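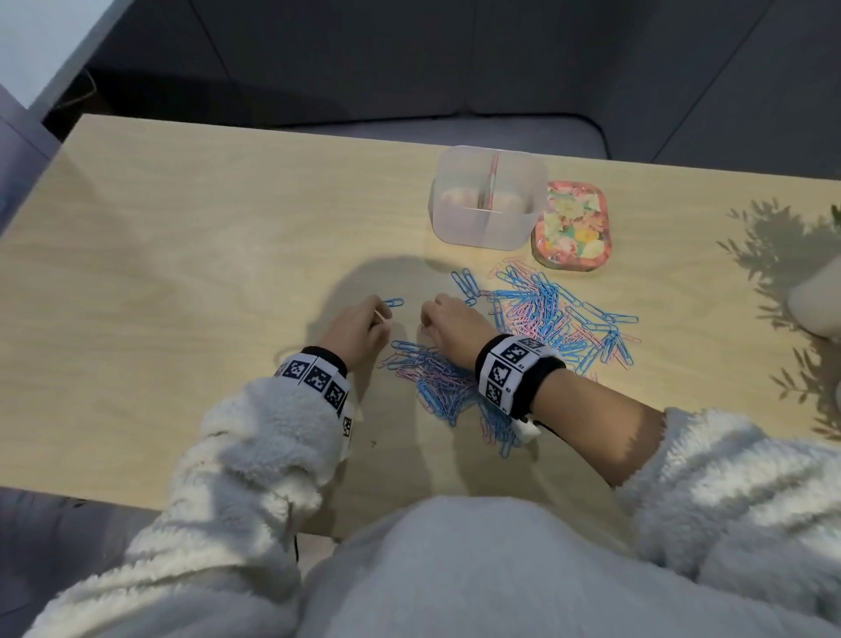

Rudon wrist-tracking kit: progress report to Owino

Prepared by Siv Skjelbred, 2026-08-31

1. Work in the period

The review covers the Rudon kit as sold: two marker wristbands, the head camera mount and the labelling software. Owino asked whether it can supply hand-motion data good enough to train the Prukix sorting arm. Small-parts handling was taken first, with paper clips in two colours as the test item. Clips tangle, and the fingers hide them at the moment of pick-up, so they are a fair stand-in for the fasteners on the Prukix line.

To date 275 sessions have been recorded, of which 112 are labelled and checked by Rohani Lubis. The target remains 2,000 by the end of December.

2. Findings so far

Wrist position is recovered reliably while at least one square code on the band faces the camera. Tracking drops out when the forearm is turned quickly - the software then fills the gap without flagging it. Themba Nkosi has written a check that marks such gaps for relabelling.

The bands only report the wrist. Finger pose is estimated from the video, and is weakest with the fingers curled down over a pile. Long sleeves must be kept clear of the codes. The supplier's manual does not mention this, and we have added it to our set-up sheet.

3. Open items

- Replacement straps, four pairs, on order from Dustden.
- Supplier's reply on gap flagging. Musyoka Mwakalinga is following this up.
- Second test item to be agreed with Caroline Muli before the next block of recording.

No change to the budget is requested.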